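October
Words by the Du Plessis kitchen table column

The long way round to Penport

There is a perfectly good fast road from Skestville to Penport, and if you are in a hurry I suppose you ought to take it. I have been taking the other one for sixteen years, the one that wanders out along the estuary and stops wherever there happens to be a farm gate with somebody leaning on it, and I can't say I have ever arrived on time. The bus goes that way too, bless it, and the bus is how I'd tell you to go if your knees and your patience allow, because from the top deck you can see over the hedges.

You want the morning one if you can manage it. By the time it has grumbled its way up out of Skestville the mist is usually lifting off the mud, and the wading birds are out doing whatever it is they do with such concentration. I used to bring a bird book with me and look them all up (it lived in my coat pocket until the cover came away), but these days I just enjoy them and get the names wrong.

Brusholm is the halfway point, more or less, and it is where I always get off. It's a small place, one street and a bit, with a church that leans slightly towards the pub. The bakery sells a dark, sticky ginger loaf that is much better on the second day, if you can leave it alone that long, which in our house we never have. I buy two and pretend one is for the neighbours.
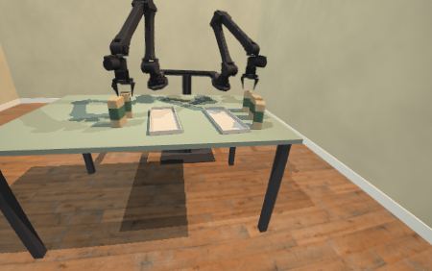 From the bakery it is over 3 miles to the old ferry steps, flat nearly all the way, and there are 5 stiles, the last of which is a brute. Take your time over it! The path keeps close to the water, and in autumn the saltmarsh turns a rusty sort of red that I have tried and failed to paint more often than I care to admit. Wear boots, even after a dry week. There's a boggy patch behind the boathouse that has had a shoe off me twice, and on the second occasion it kept it.

The ferry itself stopped long ago, but the steps are still there, worn into soft dips in the middle, and they make a very decent seat for eating ginger loaf. You can see Penport across the water from there, all its chimneys and its funny little clock tower, looking near enough to touch. It is another hour on foot by the bridge. I nearly always sit too long and have to walk the last stretch at a trot to catch the bus home, which on a Monday leaves earlier than you would think, so do check the board at Brusholm before you set off.

Contact the magazine | Copyright, all rights reserved | Back to top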